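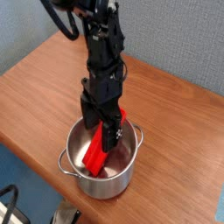 **Annual safety walk-through, Fosetwood Learning Center**
January 31, 2024
Checked by: Tomoyo Nagano
Copy to: Fumiko Kaneko, building office
Area covered: ground floor, 3,316 square feet
Form 243

Marks used: OK = no action. FIX = needs work. WATCH = look again at the March visit.

## 1. Exits and hallways

- [x] Exit doors open fully from inside – OK
- [x] Exit signs lit – OK
- [ ] Hallway clear to full width – FIX
- [x] Door closers pull shut – OK

Comment: The hallway by the coat hooks is narrowed by stacked chairs again. Same finding as last year. They need to go in the storage closet, and if the closet is full then the old display boards should come out of it. The side door sticks for the last inch but opens with normal force.

## 2. Floors

- [x] No loose tiles in main room – OK
- [ ] Entry mat lies flat – FIX
- [ ] Threshold strip, room 57 – WATCH

Comment: The entry mat curls at the corner nearest the door. Replace it, don't tape it. The strip at room 57 has one screw standing slightly proud. I turned it down by hand and it held, but the hole may be worn.

## 3. Tables, chairs and shelving

- [x] Table legs tight – OK
- [x] Table tops free of splinters and raised grain – OK
- [ ] Shelving fixed to wall – FIX
- [x] Chairs stable on level floor – OK

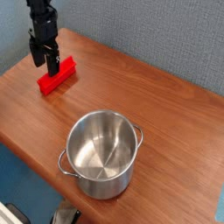 Table edges get their own line this year after two bumped foreheads in the fall. I ran a cloth along every edge in the main room to see where it snagged, and it caught only on the folding table by the window. Square corners at child height should be padded or turned to the wall. The rounded front edge on the wooden table, where the red block is, is the shape to look for when the Pesberg folding tables are replaced. Until then, corner guards are fine as long as they are glued on. The push-on type comes off in a week.

The tall shelf behind the reading corner moves when pulled from the top. One bracket is missing and the other is fixed into drywall only. Please empty the upper two shelves now and don't wait for the repair.

## 4. Electrical

- [x] Outlet covers whole – OK
- [ ] No extension cords in permanent use – FIX
- [x] Panel door closed and reachable – OK
- [x] Ground fault outlets trip and reset – OK

Comment: The cord to the office printer has been there since at least my last visit. An outlet on that wall is the proper repair. Fumiko has asked Phuthong for a price.
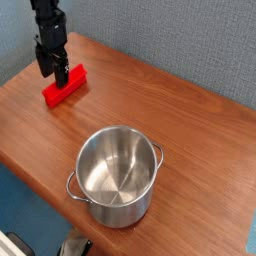 Labels inside the panel are in pencil and two of them can't be read. Not a failure on this form, but they should be redone in ink when the electrician is here for the outlet.

## 5. Fire equipment and first aid

- [x] Extinguisher gauges in the green – OK
- [x] Inspection tags current – OK
- [ ] First aid kit complete – FIX
- [x] Smoke alarms sound on test – OK

Comment: The kit is short on gauze and the burn gel is past its date. Erance delivers refills with the regular order. The hallway alarm is slower to sound than the others, so WATCH that one as well.

## Follow-up

| Item | Who | When |
|---|---|---|
| Move stacked chairs | Fumiko Kaneko | Now |
| Clear upper shelves, fix brackets | Building office | Now |
| Entry mat | Building office | Before March |
| Outlet for printer | Phuthong | Waiting on price |
| First aid refills | Fumiko Kaneko | Next order |

Keep this copy in the office binder behind last year's.

T. Nagano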